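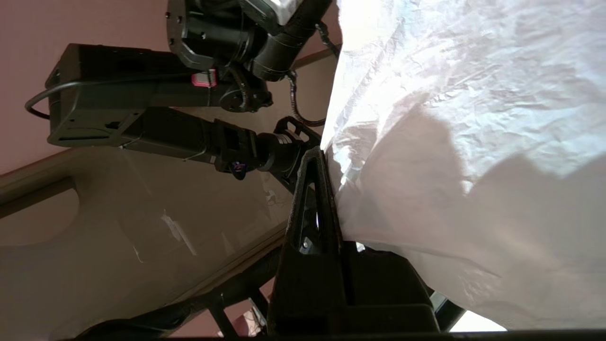

About Ronitine

Ronitine makes hair and scalp care for people whose hair is dry, tightly curled or easily broken. The company was founded by Imani Bakilana, a cosmetic chemist who had spent the early part of her career testing shampoos for other manufacturers. She left that work to develop a conditioner of her own, and the first jars were sold from a single shelf at a neighborhood pharmacy. That conditioner, Pindach, is still in the range. Its formula has been revised twice, both times to replace a fragrance ingredient.

The company remains privately owned. Ms. Bakilana serves as president and continues to approve every formula before it goes into production.

Share this page: 14 shares

What We Make

Our catalog is deliberately small. We currently offer 8 products in three lines.

Pindach is our original line and consists of a rinse-out conditioner, a leave-in cream and a weekly mask. All three contain shea butter, oat extract and glycerin. The leave-in cream is the lightest of the three and is suitable for daily use. The mask should be left on damp hair for twenty minutes and rinsed with lukewarm water.

Shirima is a scalp care line. It includes a mild shampoo, a pre-wash oil and a fragrance-free scalp lotion. The shampoo was developed for customers who wash once a week or less often and who found that ordinary cleansers left the hair stiff. The pre-wash oil is a blend of jojoba, castor and sunflower seed oils, and it may also be used to seal the ends after styling.

Sarkeo is our newest line and at present contains a styling gel and an edge balm. The gel holds without alcohol and can be removed with water alone. Customers who use it together with the Pindach leave-in cream should allow the cream to absorb first. Small white flakes may otherwise appear where the two products meet.

How Our Products Are Made

Each batch is mixed in a stainless steel vessel, cooled, and held for testing before it is released for filling. The laboratory checks acidity, thickness, color and scent against a retained standard. A microbiological test is performed on every batch. A standard batch of Pindach conditioner fills 2,000 jars, while Sarkeo products are made in smaller quantities.

A sample from each batch is kept for the full shelf life of the product. If a customer reports a concern, we ask for the code printed on the base of the container so that the retained sample can be examined. Customers are asked to keep the container until the inquiry has been closed.

Before a new formula is offered for sale, it is used at home by a panel of 100 adults over a period of eight weeks. Panel members keep a short written record and return it to us at the end of the trial. They are paid for their time whether or not their comments are favorable. Two proposed products have been withdrawn at this stage, including a foaming cleanser which many panel members considered too drying.

Our Ingredients

Full ingredient lists are printed on all packaging in the customary order, beginning with the ingredient present in the largest amount. We use preservatives in every product that contains water. Customers occasionally write to ask why this is so, and our laboratory staff are glad to answer such letters in detail. Products of this type spoil quickly without a preservative, particularly when they are stored in a warm bathroom.

We do not use mineral oil or added dyes. The pale yellow color of the Shirima pre-wash oil comes from the plant oils themselves and varies slightly from one harvest to the next. Oat extract is used in the entire Pindach line, and customers with an oat allergy are advised to choose from Shirima or Sarkeo.

Salons and Training

Ronitine products are used in more than 200 independent salons. Salon accounts may order in liter sizes, which are not sold to the general public. Each August we hold a training course for stylists, covering scalp assessment, product selection and the care of hair that has been chemically relaxed. Places are assigned in order of application, and a waiting list is kept. Stylists who complete the course receive a certificate of attendance. The certificate does not take the place of any state license.

Our People

Our staff work in the laboratory, in production, in salon education and in customer service. Production employees are trained at every station on the filling line and rotate among them. New members of the customer service team spend their first two weeks in the laboratory, so that they are able to discuss the products with some knowledge of how they are prepared.

Contacting Us

Customer service is open until 5 p.m. on working days. Written inquiries are answered in the order received. Requests for salon accounts should include the name of the business, the number of stylists employed and a copy of the current license. Applications to join the home trial panel are accepted throughout the year and remain on file for twelve months.

3 comments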